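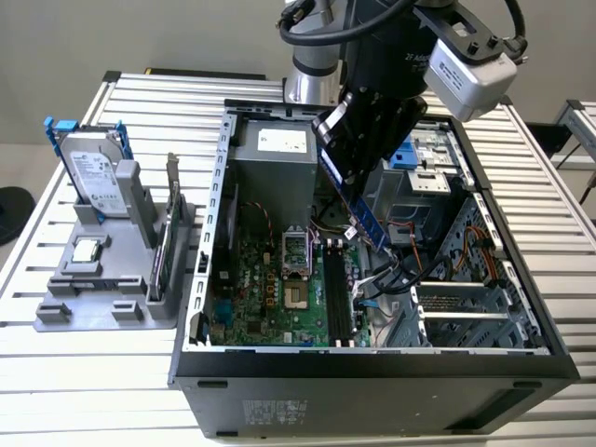

Abb. 3: Montagezelle mit liegendem Tower. Der Zweifingergreifer hält ein Speichermodul über dem Mainboard, links die Teileaufnahme mit Festplatte, CPU und Steckkarte.

4.2 Einrichten der Zelle

Jetzt wird es etwas handwerklich, aber ich habe beim Lesen anderer Arbeiten oft genug genau diesen Teil vermisst (Grethe Kárason meint, ich hätte ihn trotzdem kürzen sollen). Der Tower liegt bei uns auf der Seite, direkt auf den Aluminiumprofilen des Tisches, und wird gegen zwei Anschläge geschoben. In der ersten Version haben wir ihn zusätzlich gespannt. Das Blech verzog sich dabei minimal, und die Speicherbänke lagen nach jedem Umspannen woanders. Seitdem: keine Spanner mehr, dafür messen wir nach jedem Einlegen neu ein.

Die Teileaufnahme kommt aus dem 3D-Drucker und ist mittlerweile Version 14. Die CPU liegt flach in einem quadratischen Nest, Festplatte und Steckkarte stehen aufrecht, damit der Greifer von oben herankommt. Die Nester haben wir nach und nach aufgeweitet, bis sich die Teile ohne Ruckeln entnehmen ließen. Wer das nachbauen will, sollte lieber gleich großzügig konstruieren und die Lage per Kamera korrigieren!

Am meisten Zeit hat mich die Kraftschwelle beim Einsetzen der Speichermodule gekostet. Zu niedrig, und der Arm bricht schon beim ersten Kontakt mit der Führung ab; zu hoch, und das Board biegt sich spürbar durch. Wir setzen das Modul deshalb schräg an, suchen mit dem unteren Ende die Nut und richten es erst dann auf. Insgesamt liefen mit dieser Einstellung 1.179 Einsetzversuche, davon 856 ohne Eingriff von außen.

Bleibt die Sache mit den Kabeln. Die Kamera am Handgelenk sieht von den Speicherbänken oft nur die oberen Enden, den Rest verdecken die Finger. Als Bezugspunkte nehme ich daher die weißen Verriegelungen und den blauen PCI-Express-Slot, die beide gut zu segmentieren sind. Das verdrillte rot-schwarze Adernpaar neben dem Board hat uns dagegen mehrfach Fehldetektionen beschert, und Halfdan Riis hat dafür schließlich eine eigene Maske geschrieben.

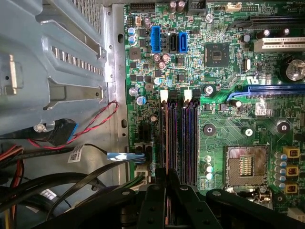
4.3 Wartung und Nachkalibrierung

Die Fingerflächen reinigen wir vor jeder Messreihe mit Isopropanol, die Schrauben am Greifer ziehen wir wöchentlich nach. Die Hand-Auge-Kalibrierung wiederholen wir immer dann, wenn der Restfehler an den Bezugspunkten über die Schwelle aus Abschnitt 3 steigt. Im Mai war das auffällig oft der Fall, vermutlich wegen einer gelockerten Verschraubung am Sensormodul.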